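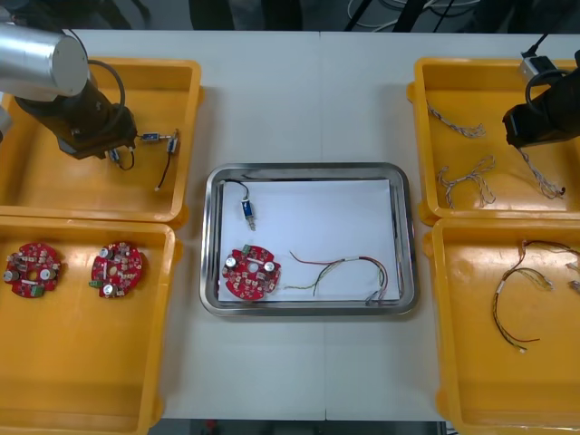
Print | E-mail

FLOLTSTEAD – Hamel will open a second drop-off point for small household electronics in June, extending a service now offered only at its Kostdale depot. Residents of both towns may bring in radios, chargers, thermostats, and similar items free of charge. Working parts will be sorted for reuse by local repair shops.

The new counter, on Zullo Street, will be open from 8 a.m. to 2 p.m. Households may leave up to nine items per visit. Batteries must be removed and handed over separately. 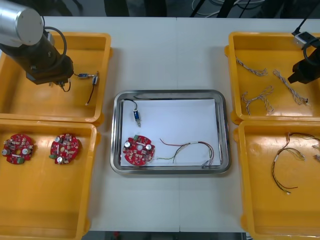 Evander Forsyth said that residents had long asked for a site they could reach by bus, and that "a drawer full of dead gadgets should not require a trip across the county."

Hamel has set a first-year target of 900 household visits. Large appliances and television sets will continue to be accepted at Kostdale only.

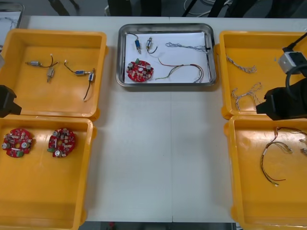 Small components with wire leads in a yellow tray.

Media contact: Visitación Manzano, Hamel Public Affairs

Last updated: June

© Hamel. All rights reserved. | Contact | Back to top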